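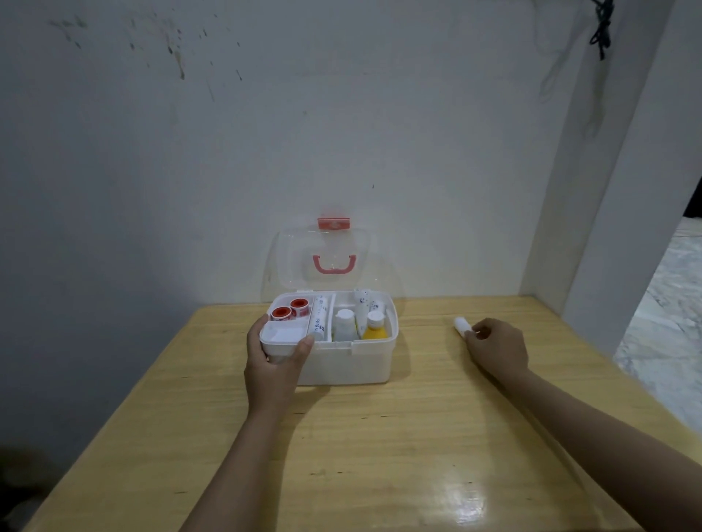

How often should a first aid box be emptied and repacked?
Twice a year is sufficient for most households and small offices, and again whenever several items have been used.

Haworth Residents' Association > Advice > Health at Home > Repacking a First Aid Box

Repacking a First Aid Box

Prepared by Corinne Baptiste and reviewed by Imad Matar
4 comments | 50 shares

This page applies to the hard plastic type of box with a hinged lid, a carrying handle and a tray that lifts out. Residents who keep their supplies in a soft pouch should follow the separate sheet.

Before you start

Clear a table and wash and dry your hands. Have a pen and a sheet of paper ready for the list of replacements.

Emptying the box

1. Open the lid fully and stand the box with its back towards a wall.
2. Lift out the tray and take everything from the compartments.
3. Read the date on each bottle and sealed packet. Anything past its date should be written on the list and set apart. Medicines and liquids must be returned to a pharmacy and must not be poured down the sink.
4. Discard any dressing whose wrapper is torn. A bandage that has come unrolled but is clean may be rolled again and kept for use as a support.
5. Wipe the inside of the box with a damp cloth and leave it open until fully dry.

Returning the contents

6. Replace the tray. Rolls of tape and other small items belong here.
7. Stand bottles upright, with the caps tightened. They should not share a compartment with paper packets if this can be avoided.

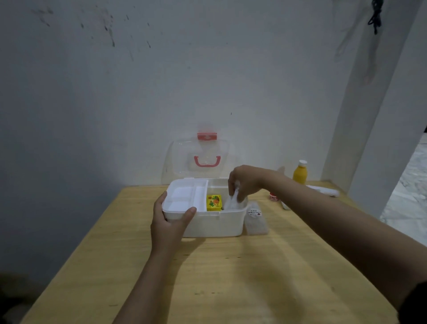
8. Put in cartons next, followed by gauze and other soft items, which can be pressed gently into whatever space remains. Labels should face upwards or towards the front.
9. Close the lid. If it has to be forced, remove the bulkiest item and store it beside the box.

Where to keep it

Choose a cool, dry shelf that adults can reach and young children cannot. Bathrooms are not recommended. Every member of the household should be told where the box is kept, and visitors who look after children should be shown.

The list of replacements may be handed in at the Association office each August, when a joint order is placed.

Haworth Residents' Association | Contact the office | Back to top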